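Carton packing

Carton packing is the placing of small retail goods, such as packs of wet wipes, into a corrugated cardboard box for storage or posting. It is usually done by hand at a table.
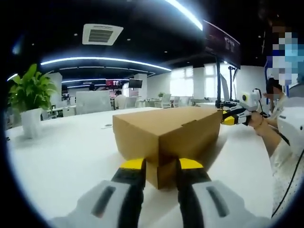
Cartons are supplied flat in bundles of 50. The Lakar pattern, sold since May by Drutent, has four top flaps and takes packs up to 7 cm thick.
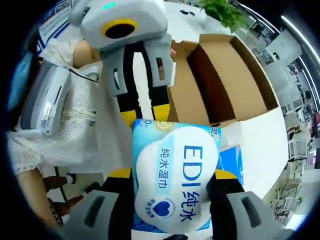 Pack of EDI 纯水 wet wipes beside an open carton

Soft packs are normally laid flat, with the heaviest at the bottom. Packs of different designs may share a carton, as with a deep blue pack held over a lighter blue one.
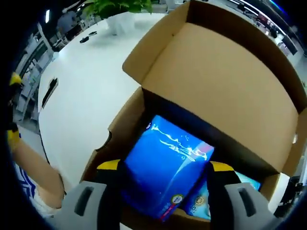

Void fill is the paper or padding used to take up spare room. Soft packs need little of it. Glossy film wrappers, like that on the deep blue pack, slide easily, and a sheet of paper between layers helps to hold them still.

See also: Box sealing, Backlund fold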